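Blog > Notes > Trade and Sanctions

The Kramer list, six months in

I have been reading the published sanctions notices line by line since March, mainly to see how the fruit and fertilizer trade through Zusdale was being treated. The coverage has dealt almost entirely with the speeches. The annexes get less attention, and the annexes are where the policy is.

The current Kramer list has 300 entries. Of those, 43 are shipping companies and 13 are banks. The remainder are individuals, holding companies and a few insurers. A listing freezes assets held inside Nindholm and bars new contracts. It does not touch contracts signed before the listing date, which stay valid until they expire or are amended. An amendment is defined narrowly - a price change counts, a change of delivery port does not.

That definition matters more than the length of the list. A shipper with a five-year contract can move its cargo to a different port, keep the old price, and stay within the rules for the full term.

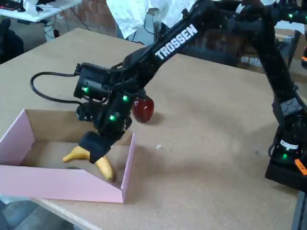
Aurora Barros wrote in to disagree: the port exemption was put there for grain, and if you close it you cut off buyers who have no other supplier. She would keep it and shorten the wind-down period to 90 days for everything else.

I accept the point about grain. The text does not mention grain, though. It says "goods in transit or under prior agreement," and that wording covers machine parts and fuel as well. If the aim was to protect food, an exemption by customs code would have done it, and the Nindholm customs office already keeps those codes.

The second weak spot is ownership. A company is caught when a listed person holds more than half of it. Brolter, the freight group, changed its share register two weeks before it was due to be listed, and its largest holder now sits just below the line. The register is public. The filing runs to 1536 pages, and the change is on a single sheet near the back.

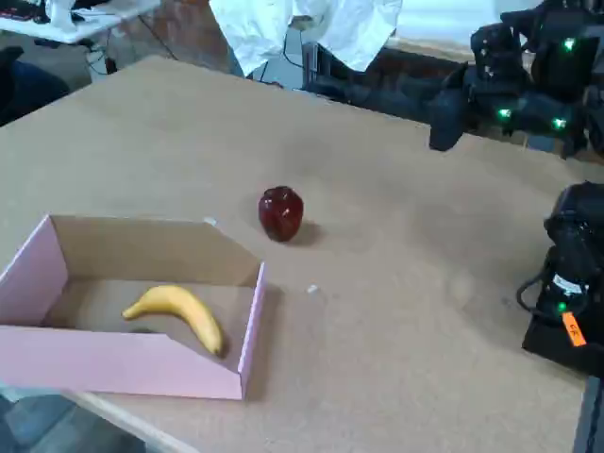 Enforcement is split between two offices. Customs decides what a cargo is, and the finance ministry decides who owns it. Neither has to tell the other what it has found. Put a banana in a cardboard box and leave an apple on the table outside it, and customs can say which is packed and which is not, but it has no say over who gets paid for either. A cargo can pass both checks separately and still breach the rules when the two files are read together. The ministry says a shared register is planned. It gave no start date.

I will go through the next annex when it is published. If anyone has the earlier drafts of the amendment clause, I would like to see them, especially the version that went to the trade ministers before the port wording was added.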